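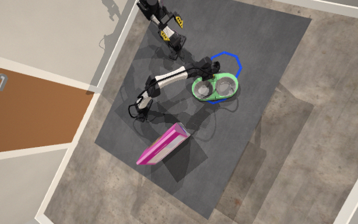

Comedouro duplo verde, visto de cima. Ilustração gerada por computador.

A que horas come o cão

Na loja Mendonça, a ração vende-se a peso desde que o balcão era de pedra. O cliente pede dois quilos, o saco vai à balança e quase sempre sai uma pergunta antes do troco: quanto é que lhe dou? O dono responde conforme o animal, e quando não o conhece pede para ver uma fotografia no telemóvel.

A pergunta chega também, com mais pormenores, à clínica Wistora, três ruas acima. A veterinária Yufang Ye dá ali consultas de nutrição desde junho e tem 593 animais em ficha, entre cães e gatos. A maioria não vem por estar doente. Vem para a vacina, sobe à balança e pesa mais do que no ano anterior.

"As pessoas sabem a marca da ração, sabem o preço, às vezes sabem a percentagem de proteína. Pergunto quantos gramas dão por dia e respondem-me com a mão, assim, em concha", conta.

A mão em concha é uma medida variável. O copo de plástico também, embora menos, porque uns enchem-no rente e outros com monte. Yufang Ye pede aos donos que pesem a comida numa balança de cozinha durante uma semana e anotem tudo, incluindo a côdea de queijo e o resto do iogurte. O registo volta à consulta numa folha dobrada, muitas vezes com duas caligrafias. É frequente descobrir-se que o cão toma dois pequenos-almoços, um com quem sai às sete e outro com quem sai às oito e meia.

Comer duas vezes por dia é o regime habitual de um cão adulto. Os cachorros precisam de mais refeições, e mais pequenas. Os gatos, quando podem escolher, vão à taça muitas vezes e comem pouco de cada vez, o que complica a vida de quem tem as duas espécies em casa. O cão acaba o que é dele em menos de um minuto e segue para o prato do vizinho. A solução mais comum continua a ser a altura: o gato come em cima da máquina de lavar ou no parapeito da marquise.

Com dois gatos, a veterinária prefere pratos afastados, de preferência em divisões diferentes. Gatos que dormem juntos podem não gostar de comer lado a lado, e um deles come à pressa ou espera que o outro se vá embora. A água também pode ficar longe da comida. Há donos que a mudaram para o corredor e passaram a encher a taça mais vezes.

Na Mendonça, a prateleira dos comedouros ocupa menos espaço do que a das trelas. Há de inox, de cerâmica e de plástico, simples e duplos. Os duplos vendem-se bem a quem tem um só animal, comida de um lado e água do outro. Têm o inconveniente de a ração cair na água, sobretudo com cães de focinho largo, e é preciso lavar os dois lados mesmo quando só um está sujo. O inox dura mais. O plástico risca-se, e nos riscos acumula-se gordura que a água fria não tira. A cerâmica é pesada, não foge pelo chão da cozinha, e parte-se uma vez.

Lavar a taça todos os dias, com água quente e detergente, é a recomendação que Yufang Ye repete mais e a que vê menos cumprida. Com comida húmida, a taça deve ser lavada depois de cada refeição.

O saco que a loja mais vende é da Virex, de 16 quilos, escolhido por ser mais barato ao quilo. Para um cão de porte pequeno, dura meses. Depois de aberta, a ração perde cheiro e a gordura começa a oxidar, e o animal torce o nariz ao fundo do saco. O conselho ao balcão é guardar a comida dentro da embalagem original, bem fechada, e pôr a embalagem dentro de um recipiente com tampa. Assim fica também à mão o número do lote, caso seja preciso reclamar.

Quanto às quantidades, a tabela impressa no saco serve de ponto de partida. Indica valores por peso do animal, mas um cão esterilizado que passa o dia no sofá gasta menos do que outro com o mesmo peso que corre na praia. Na consulta, a conta faz-se com a idade, a atividade e a condição corporal, apalpando as costelas. Os biscoitos entram na soma.

Um dos casos que a veterinária acompanha é o de uma cadela labrador que chegou com 34 quilos e fome permanente. A família tirou-lhe o pão da manhã, passou a pesar a ração e espalhou parte dela por um tapete de tecido com pregas, onde a cadela tem de a procurar com o focinho. A refeição passou a demorar um quarto de hora. A próxima pesagem é no fim do mês, e o avô já foi avisado de que a fatia de fiambre das cinco da tarde também conta.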